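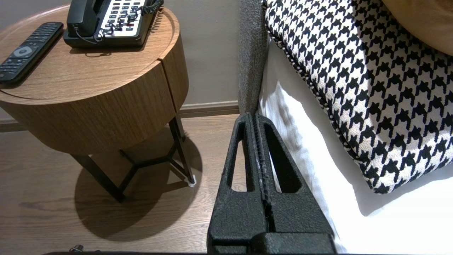 Round bedside table, drum body on black legs, with remote and corded phone on top.

1/9/21
Iltstead fit-out, bedroom, job 2609

Spent the morning on the bedside table and the cable behind it. The table is the Rindora round one in the medium brown finish. I want the phone and the TV remote to live on top of it, so it has to stay within reach of the bed and still let the phone line get back to the wall.

Allowed 700 mm between the bed and the corner. That suits the table but leaves the cord on the phone with nowhere tidy to go. It loops over the keypad at present. Turn the phone a quarter and try again.

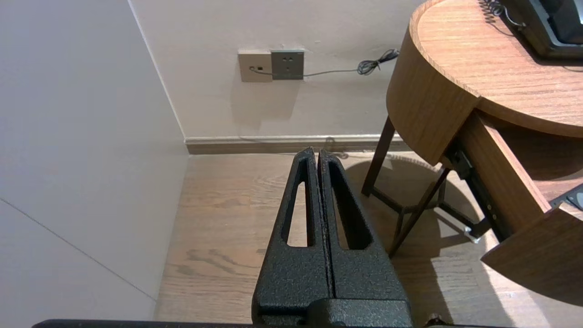
The two wall plates are set side by side, so anything plugged into the left one runs across the face of the right one before it heads for the table. I don't like that. The grey cable has far more length than we need and the slack is just bundled near the table. Prosser list a 2000 mm lead, which would do the run along the baseboard with a bit left over for moving the table to vacuum.

Felt pads: check all the feet, grit under one will mark the floor. Clips every 30 cm along the top of the baseboard, colour to match. Same layout goes to Hokholm in November if we're happy with it.
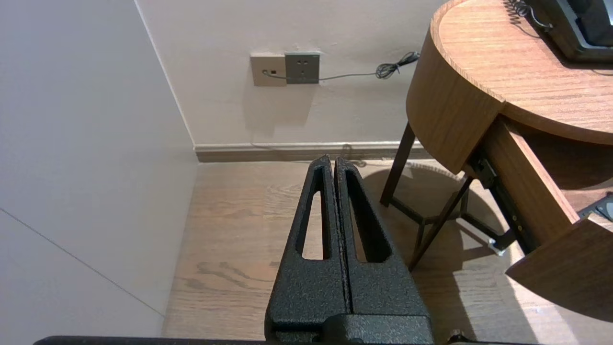
Can the plates be moved further apart?
Only by opening the wall, and that isn't in the budget for this room. Route the cable below the socket and clip it there.

Still to do: order lead, order clips, measure the second bedroom.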